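Search this site Enter keyword Go

Vedex tabletop arm kit: progress report to the Grasolex small grants fund
Last updated: December

Hello all, and thanks for being patient with me. I promised this before the end of term and I've only just squeaked in.

You'll remember the grant was to try out the Vedex kit properly and tell you if it's worth recommending to the other day centres. The kit is the arm, its base, a gripper, the cables and a year of the Sisay software. Ours came to 1141 pounds with delivery, so we're a little under what you gave us, and I'd like to hang on to the difference for spare gripper fingers if that's all right with you.

Setting up took a morning. The printed guide is poor (very small type, and it skips the bit where you tell Sisay how high your table is) but the help videos got me through. Since then I've been running it on ordinary bits and pieces, the sort of thing our members would want passed to them or put away — a cup, a bowl, a small bottle and so on.
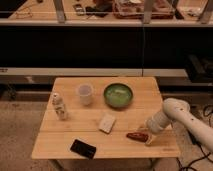 Trovus wrote back after my last update that they would want to see it cope with soft things as well as hard ones before putting it in front of anybody, and that the grip setting in Sisay should be saved separately for each object. Fair point, and I've done it that way ever since. It's fiddly, though! You have to go 3 menus deep to save a setting and there's no copy button.

So far I've logged 136 runs. The bowl has been the main job, putting small things into it one at a time, and I've been fussy about starting each run from the home position so the numbers mean something.
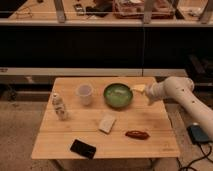 I've also got a better feel for speed now. The default is too quick for my liking and I've turned it down to the second slowest, which makes a run drag a bit but feels much calmer to sit next to. Sisay forgets this whenever it updates, which has happened twice. I've reported it and had a polite reply, no fix yet.

Would I buy it again? Yes, I think so, with a day's training thrown in. Next up is the long thin stuff, then a first go with two members of staff at the controls.

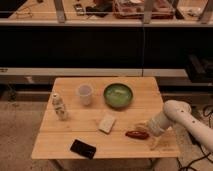 The Vedex arm over the tabletop, with the gripper just above the red item.

I'll send the full log with the final report.

2 comments 3 shares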